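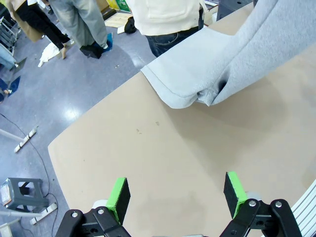
Every May I sit down with next year's equipment list, and every May the robot line gets cut down to one number: the price of the arm. I love these machines. I've wanted one folding in our back room since I first watched a gripper take hold of a sleeve, and I think a lot of small shops like ours should be saving up for one right now. But please, stop budgeting for an arm!

Our shop handles returned clothes for resale, and we got quotes from two suppliers, Emolar and Derkosa. The Emolar quote was 4 pages. The Derkosa quote was 37, and my first reaction was to groan. Then I read it with a cup of coffee and found most of what I'd forgotten to plan for: finger pads that wear down, spare cables, a table at the right height, floor space for people to walk past, a week of setup with our own clothes on it (the ugly ones too, with drawstrings and linings). I went back to my spreadsheet and gave the arm itself a lot less room.

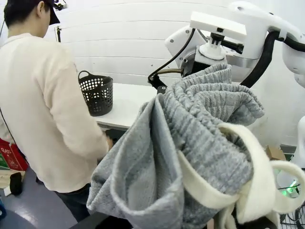
Cloth is the hard part, and it's the part I find thrilling. A box stays a box when you pick it up. A sweatshirt turns into something else every time, and whatever you buy has to cope with that all day long. So put money aside for people's hours. Someone has to stand at that table, hand things over, straighten a waistband, try again. I set aside 25 percent of our total for staff time in the first year, and if I were doing it over I'd go to 27 and take it out of the nice-looking cabinet.

My other plea is to buy for two hands if you can possibly swing it. One arm is a wonderful thing to learn on, and the folks at Katona Resale are very happy with theirs, but pants and skirts want to be held on both sides. If the money isn't there, wait a year and keep saving. I'd take that over a single arm and a promise to add the second one later, when the table and the wiring are already in the wrong place.
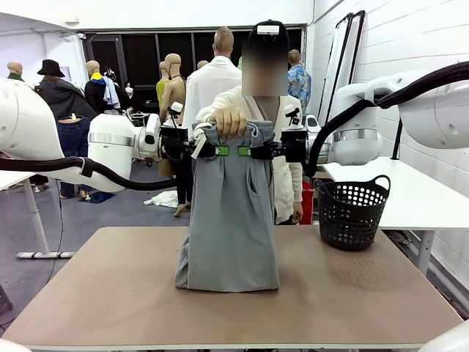 Two grippers at the waistband, with a hand in between.

We've gone with a two-arm plan and put it under the name Jutia, so it has its own page in the budget and can't get folded into "misc." I check that page far more often than I need to. The next thing on it is power outlets, and I'm even looking forward to those.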